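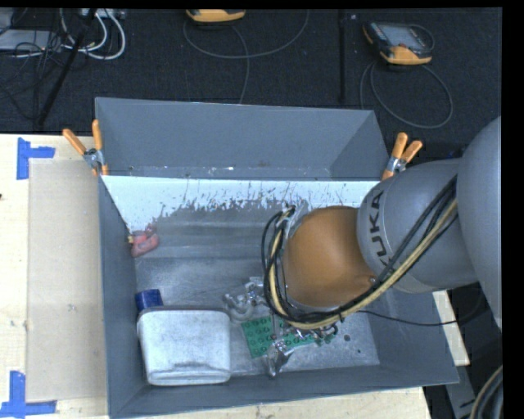 Brazo KUKA sobre un contenedor gris.

Cómo enviar alegaciones a una consulta pública sobre normativa digital

Guía rápida, que el plazo se echa encima. Vale para fusiones tecnológicas, banda ancha, plataformas, lo que sea. El ejemplo es la consulta sobre la compra de Hemeck por Hellström, pero los pasos cambian poco.

Antes de empezar
Certificado digital en vigor. El texto de la consulta en PDF. Una tarde libre.

1. Leer el documento entero
No el resumen. El de Hemeck tiene 26 páginas y lo importante está en el anexo. Apuntar el número de expediente, lo piden en todas las pantallas.

2. Elegir las preguntas
Son 16. No hace falta contestarlas todas -- mejor tres bien armadas. Poner el número de la pregunta delante de cada respuesta, tal cual viene.

3. Redactar
Primero quién eres y en qué te afecta. Luego el artículo concreto y el cambio que propones, con la redacción alternativa ya escrita. Datos propios si hay: facturas, cortes de servicio, correos del proveedor. Los de Dalholm mandaron una tabla de precios por municipio y quedó muy clara.

Ojo: el resumen inicial admite 200 palabras. Si te pasas el formulario corta sin avisar.

4. Marcar lo confidencial
Dos versiones, una completa y otra pública con los datos tapados. Tapados de verdad, no con un rectangulo negro encima del texto, que se copia y se lee. Exportar como imagen y listo.

5. Subir y firmar
PDF, nombre sin tildes ni espacios. Firmar al final, no antes, si no hay que repetirlo todo. Descargar el justificante y comprobar que lleva hora de registro.

Si falla la web
Otro navegador. Si sigue igual, captura de pantalla con la hora visible y correo al buzón de la consulta con el PDF adjunto. El plazo cierra a las 14:00, no a medianoche.

Plantilla
La nuestra de Runthorpe sirve de base, cambiad el encabezado y el expediente. No mandéis 100 copias iguales -- las agrupan y cuentan como una sola. En junio abren la de banda ancha rural, mismo fomulario.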